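Knitwear swap returns to Givirholm in May

The Givirholm knitwear swap will be back in May at the Seol rooms, with sorting already under way ahead of the opening. Last year's swap took in 47 garments, and 31 of them went home with someone new.

Organiser Seon-mi Na said jumpers and cardigans were the most wanted items, in adult and children's sizes. Each piece is spread out on a sheet and looked over for holes, pulled threads and worn cuffs before it is folded.
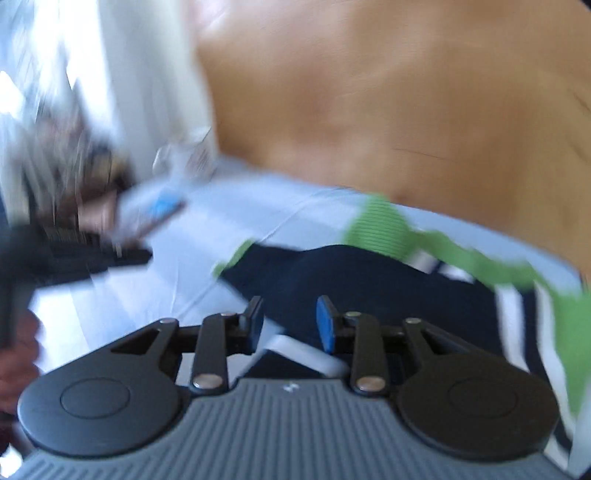 Garments that need a small repair are put to one side for Ye-ji Yoo, who runs the mending table. She can darn most elbows and replace buttons, but asks people not to bring anything that has felted in the wash.

"If it has shrunk, it's no good for the swap," she said. "I can use it for patches, so put it in a separate bag and write 'patches' on it." 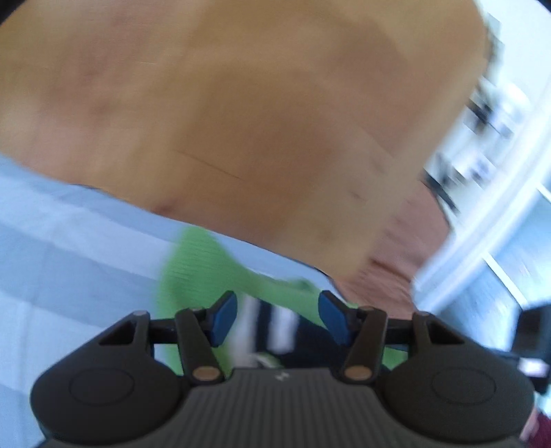

Plain and patterned knits are both welcome, and bright colours tend to go early. Visitors may take up to 2 pieces for each one they bring. Scarves and hats count as half a piece.

Items can be left at the Flelitz wool shop on Vunar Street until 4pm on the day before the swap. They should be clean and dry, with a note of the size if the label is missing. Entry is free and the doors open at 10am.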